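Teaching a Simulated Hand to Stack Cups
Ridwan Rondonuwu, Brinham

3. Recording the demonstrations

I worked in the simulator for the whole project, as the real hand was booked until August. The task was to pick up one cup and nest it inside a second, identical one. I drove the hand with a tracked glove through Sondine, the control program our group uses, and saved each attempt as one recording.

I made 200 recordings over 2 weeks. The hard part was the last bit of the move, with the held cup just over the other one. The glove gives no sense of touch, so I had to judge the gap by eye, and if the held cup was tilted I tried to straighten it before letting go.
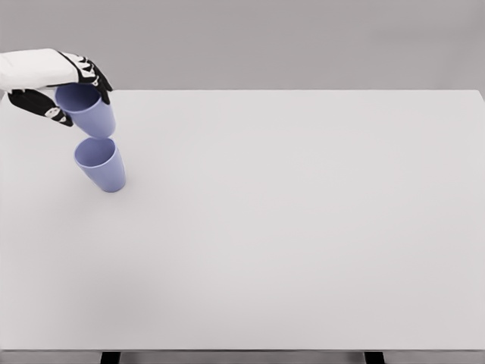 4. Problems

My early recordings were slow and had long pauses above the lower cup. A policy trained on them learned to pause as well, and sometimes never let go. I cut the pauses out and redid the worst recordings.

Thumb tracking also drifted after more than 8 minutes of use. Eze, the script I wrote for checking the files, now flags this and asks for the glove to be set up again.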